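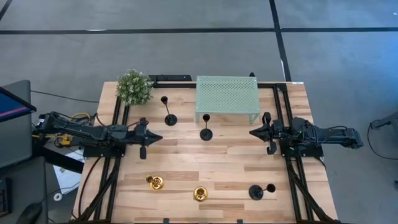 Mayonnaise does take a white ring out of a table, Akinyi Mugo writes, and I ought to stop being so snooty about it, because she left a spoonful on overnight and by breakfast the mark was gone. She also wants to know why I keep telling people to put down the vinegar.

Fair enough. I'll start with the mayonnaise, because I've tried it too and it sort of worked, and I still don't recommend it.

White rings

A white ring is moisture that has got into the finish. The wood underneath is usually fine. Mayonnaise is mostly oil, and oil on a cloudy patch of finish makes it look less cloudy, the same way spit does. Some of the moisture may also leave by itself if you give it a night, with or without a sandwich spread on top. I had two rings on the same side table last winter, both from the same mug. I put mayonnaise on one and left the other alone. In the morning the mayonnaise one looked better. By the end of the week I couldn't tell you which was which, and both were still faintly there.

What I do now, in this order:

Leave it alone for a couple of days. Keep the room warm and don't wipe anything on it.

If it's still there, put a clean dry cotton cloth over the ring and go over it with an iron on the lowest setting, no steam, a few seconds at a time. Lift and look each time. Empty the water out of the iron first. I've ruined one finish by being in a hurry with this, so try it on a spot near the leg before you do the middle of the table.

If that does nothing, a little oil on very fine steel wool, rubbed with the grain and hardly any pressure. You're dulling the finish slightly to get under the cloudy part, so the patch may want a dab of wax afterward to match the rest.

Skip toothpaste. It's an abrasive of unknown grit with mint in it. And don't use steel wool on anything with a high gloss unless you want a satin spot the size of your hand.

Black rings

Different problem. A dark ring means water got through to the wood, often with some iron in it from a can or a plant pot. No amount of mayonnaise, walnut meat, peanut butter or cigarette ash will touch it. It wants oxalic acid, sold as wood bleach, on bare wood with the finish taken off, gloves and goggles on, and the directions on the package followed to the letter. Or a tablecloth. I own a good tablecloth.

The vinegar business

There's a recipe that goes around for wood polish, three parts olive oil to one part vinegar. One page I looked at had 2,781 comments under it and I read far more of them than was good for me. Nearly all were written by people who had made the stuff that same afternoon. Of course it looked wonderful. Any oil looks wonderful for an afternoon.

Come back in a few months. Olive oil doesn't dry. It sits there and collects dust, and in a warm kitchen it can start to smell like an old frying pan. The vinegar is mostly along for the ride. It won't mix with the oil for longer than you can shake the jar, and so one swipe of the rag is greasy and the next is sour. On a shellac or wax finish the sour part can do some harm if you let it sit.

If the table has a finish on it, there's nothing for the oil to feed. Wood isn't hungry. I know the bottle says it is. Wipe the thing with a damp cloth, then a dry one, and you've done nearly everything a polish does except make the room smell of lemons.

Bare or oiled wood is another matter, and it does want topping up now and then. Use an oil that cures, or for cutting boards plain mineral oil, which doesn't cure but doesn't go rancid either. Thin coat, wait twenty minutes, wipe off everything that will come off. If it's still sticky the next day you left too much on. Lay used rags out flat outdoors to dry before they go in the trash. Linseed and other curing oils heat up in a balled rag and can start a fire, and that's one warning on the can I take entirely at face value.

Candle wax

The usual advice is ice. Ice on wood means water on wood, and see above. If you must, put it inside a plastic bag with a towel handy, and take it away the moment the wax goes brittle. I'd sooner wait for the wax to harden by itself and push it off with the edge of an old plastic card. What's left comes up with a soft cloth and a little mineral spirits. Window open, no flames going, which you'd think wouldn't need saying on a page with candles in it.

Hot water is the other thing people tell you, for getting wax out of the cups of candlesticks. It works. It also sends melted wax down the drain, where it stops being melted. Fill a bowl instead and stand the candlestick upside down in it, then let the whole lot cool and lift the wax off the top. Don't do this if the base is weighted or has felt glued on, unless you can keep that end well out of the water. A hair dryer and a paper towel will do for those, and it's no slower.

Freezing works about half the time for me. The wax shrinks a bit and pops out in one piece, or it doesn't and you have a cold candlestick.

Brass

Ketchup, then. Lemon and salt. Vinegar, salt and flour made into a paste. Cola. They all work a little for the same reason, which is that they're acids, and acid takes off tarnish. What the little before-and-after videos leave out is that it also leaves the brass pinkish if you forget about it, and that the bare surface starts dulling again right away if you don't rinse and dry it properly. I did a doorknob with ketchup once. It came up bright, and it looked like an old doorknob again before the month was out. The porch smelled like a diner.

Before you try any of it, find out whether you have brass at all. Hold a magnet to it. If the magnet sticks hard, you've most likely got plated steel, and scrubbing will go straight through the plating sooner or later. Then look for lacquer. Lacquered brass has a slightly glassy look and doesn't tarnish evenly; it goes in spots and wandering lines where the coating has failed. Polish does nothing to the sound parts. Either leave it or strip the lot, there's no in between that looks good. 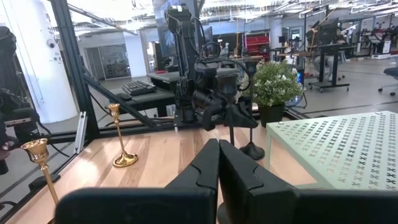 For plain solid brass, I use a paste from a tin and a piece of old undershirt. I had Ekell for years and it was good. Then I tried Ciditz, which costs a lot more and comes in a nicer tin, and I did one half of a tray with each and asked three people which half was which. They guessed, and they guessed differently. I'm back to Ekell. Work in small circles, let it haze a little if the label says to, and buff with a clean part of the cloth until the rag stops coming away black. It'll be black for longer than you expect.

Get the paste out of ridges and grooves before it dries hard and white. A wooden toothpick wrapped in a bit of cloth does it. An old soft toothbrush is fine too, provided it really is soft.

As for keeping it bright, a thin coat of paste wax slows the tarnish down some. I timed it once with a pair of bookends, one waxed and one not, both on the same shelf. The bare one looked tired in four weeks. The waxed one went nine. That's one pair of bookends in one house with a damp hallway, so make of it what you like.

Some brass is better left brown. If it's old and you're thinking of selling it, don't touch it at all until someone who knows has looked.

Scratches

Rubbing a walnut on a scratch darkens it, on a dark table, for a while. On a pale one you've made a brown line out of a white line. Touch-up markers are more honest about what they are, but go one shade lighter than you think, dab it on, and wipe right away. You can always add more.

Sanding out a scratch is where people get in over their heads. I went to a talk in Flirnadcombe in May where a man with a very clean apron told everybody to finish a dining table to 600 grit before oiling. You can if you want to. It'll feel lovely. Past 220 or so most oils have less to hold on to, and I've never met a dinner guest who could tell. Spend the time getting the marks from the coarse paper out properly, because those show up the second the oil goes on - across the grain worst of all.

And don't sand one spot. You'll get a pale dish in the tabletop that catches the light every evening. Do the whole board, or do nothing and put the fruit bowl on it.

What's in my cabinet

Since several readers asked: mineral spirits, mineral oil, one tin of brass polish, one of clear paste wax, fine steel wool, and a bag of cut-up undershirts. The Lahtinen wood cream someone gave me is in there too, about full. It smells very nice. I used it on one shelf of a bookcase and left the others, and I've since forgotten which shelf.

Akinyi, I'd like to hear how your ring looks by the end of the month. If it's still gone I'll say so on this page, and I'll buy the mayonnaise.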